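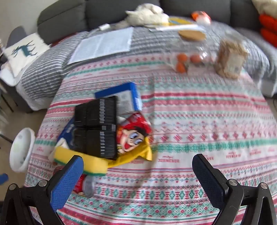

How often should the finger pads be replaced?
Every 600 cycles, or sooner if the texture is worn smooth. Replace both pads together. One old pad and one new pad will pull the object off center.

Can I oil the pivot screws?
No. Wipe them with a dry cloth. Oil spreads to the pads and lowers grip. Tighten any screw that has play, then check that both jaws still open fully by hand.

How do I check the opening after a repair?
Lay a drink can on its side and bring the open jaws down over it.

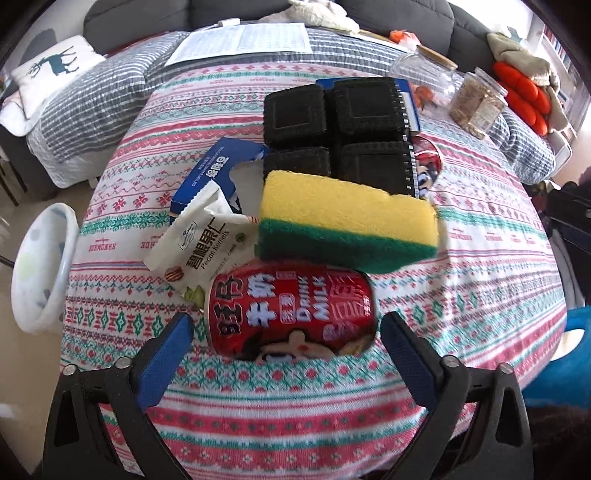

There should be a gap between each pad and the can before closing. If one pad touches first, reset the linkage on that side and repeat.

Who keeps the spare pads?
Bernadette Collet, Plavum stores, shelf 33.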